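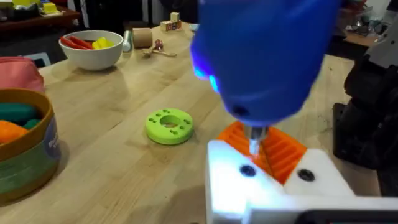 Blue drill, bit down in the orange ridged part.

ok thread. getting people from Irness airport out to Widwood for a wedding. my cousin's. I was in charge of rides. I did not volunteer for this, I answered a text too fast

posting while I still remember it bc three of you have asked and I'm not typing it out separate each time

first thing. Widwood is 40 miles from the airport and there's no train. There is a bus. The bus goes to the outlet mall and stops there. do not let an uncle tell you the bus goes to Widwood, it went to Widwood when he was in college

so the choices are rental car, rideshare, shared shuttle, or booking a car service ahead. we ended up doing some of all of them, which I would not do again

RENTAL. fine if you're under a certain age and like driving in the dark. the road past the reservoir has no lights at all and deer. my aunt drove it at 3 in the morning by herself and was totally fine, her sons were not fine with it

also the rental counter at Irness closes before the last flight lands. yes really. The sign says open until last arrival. The last arrival was late, the counter was dark, shutter down. Two of my cousins slept at baggage claim

RIDESHARE. they'll take you out there. good luck getting picked up once you're there. drivers don't wait around in Widwood, there's one diner and a feed store. price going out was ok, price coming back was insulting

my brother sat on the hotel steps with his suitcase and the app just spun. ended up getting a ride from the florist

SHARED SHUTTLE. this is Zemum, the green vans. cheapest by a lot. You book a window, not a time. the window is wide

I took Zemum myself on the way in so I can speak to it. clean van, nice driver, radio low. we dropped off every other person first. I saw parts of the county I did not know were in the county

worth it if it's just you and a backpack. not worth it with a garment bag, there's nowhere to hang it and mine went across a strangers lap. she was nice about it. Hi if you're reading this, sorry about the zipper

CAR SERVICE. ok this is the one ppl actually want to know about so I'll go slower

I called four or five places. half didn't pick up. one picked up and said they only do proms. one wanted the whole thing paid up front by wire which, no

went with Stevens. small outfit, black sedans and two big vans. lady who runs dispatch is Ngozi Jibrin and if you take one thing from this thread get HER on the phone and not the web form

the web form only lets you put in one pickup. I had flights landing all day long. I filled in the form over and over like a fool and got a confirmation for each one with a different car on each. Ngozi called me and said, hon, are you one wedding or several

she put the whole thing on one sheet. Grouped people by landing time so vans went out full. saved us real money, I had priced it all as separate cars and was about to just pay it

what she needed from me, per person: name, airline, flight number, cell, how many bags, where they're sleeping. Sounds simple. it took me nine days to get this out of my family

half of them sent the confirmation code in place of the flight number. those are not the same thing!! the flight number is the one with the airline letters and then digits. the code is the jumble. I said this in the group chat so many times it stopped looking like words

my great aunt mailed me hers. On paper. in a card. it was the only one with no mistakes in it

BAGS. tell the truth about bags. my cousin said "one small bag" and showed up with a cello. a cello is not a small bag. the van was full and the cello rode up front with a seatbelt on and an adult had to wait for the next run

CAR SEATS. ask early, they have a few and they go. Stevens charged $6 each way per seat which I thought was fair. other places wanted a lot more or said bring your own. if you bring your own practice putting it in before you are at the curb with a line of cars honking

WHERE TO MEET. this is where it all goes wrong so pay attention. Irness has the upper curb and the lower curb. Booked cars can't stop at the upper. if the sign guy isn't there, you're upstairs. go down. past the coffee place, through the second set of doors, the post with the yellow stripe

I put that in writing, in the chat, with the word DOWNSTAIRS in caps. people still called me from upstairs

you can pay extra to have the driver come inside with a name sign. I did that for the grandparents only. my grandfather has never been so happy. he asked to keep the sign. He kept the sign

FLIGHT DELAYS. ask straight out what happens. with Stevens they track the flight and the clock doesn't start until you land, then you get a free wait and after that it's charged by the quarter hour. Zemum does not wait, they put you on the next van with room. the proms guy I don't know

we had one bad delay, the group coming from Denver. Ngozi texted me before the airline did. she'd already swapped the van for a later one and sent the first one for the other bunch. I was in a dress fitting, I just wrote back ok

TIPPING since it got argued about. check if it's in the quote. ours had it in. people tipped on top anyway, fine, nice, but my uncle made a big show of collecting cash in the van and then left the envelope in the seat pocket. it did get to the driver. took a while

DEPOSIT was $100 on a card, came off the final bill. cancel fee kicks in the day before. get that in an email, not just said on the phone. I did get it in an email, only bc Ngozi sent it without me asking

the way back is a whole other thing and I nearly forgot it. everybody plans the arrivals. Then it's the morning after and they're all up at different times with headaches wanting a ride to the airport

book the return when you book the way in!!! I left it til the week of and both big vans were already gone to a church trip. we got sedans and a guy with a minibus that Stevens uses when they're short. minibus was great btw. curtains

leave earlier than you want. the bridge backs up in the morning and there isn't another way around unless you count the farm road, and the farm road has a gate

print the list. I had it all on my phone and my phone died at the rehearsal dinner with people still landing. had to borrow a charger from the DJ. after that I wrote it out by hand and taped it inside my bag

and give someone else a copy. my sister had one and took over calls during the ceremony. she stood out by the coat rack whispering "downstairs. no. DOWN stairs"

things I'd skip next time: matching luggage tags (fell off), the welcome waters in the vans (everyone had to stop, there's no where to stop), the shared spreadsheet. somebody sorted one column and not the others and for an evening my grandmother was arriving from Frankfurt

things I'd keep: the sign for the grandparents. one phone number for everybody. snacks for the late pickup, the diner's closed by then and the hotel vending machine only takes exact change

someone asked about wheelchair vans. yes but you have to say so on the phone, it isn't on the form. They asked ramp or lift, and if the person was staying in the chair for the ride. have that ready. my cousin's father in law said it was the easiest part of his trip, he'd had a rough time with the airline

also asked: can you bring a dog. Stevens yes in a carrier. Zemum no. rental counter doesn't care but there's a cleaning fee if they find hair and they will find hair

last q I saw was is it cheaper than everyone just renting. for us yes bc of the vans. if you've got couples who want to wander off to the lake and do their own thing, let them rent and don't put them on your list. I had one pair on my list who'd rented and never told me. driver stood there with a sign

this was all April 2019 prices btw, check before you yell at me

my other cousin just got engaged and has already texted "you're so good at the cars thing." August. outdoors. I have not opened the message so it still says unread

if anyone needs the Stevens dispatch number dm me, I'm not putting her direct line on here. muting this for dinner, back later for the bridge questions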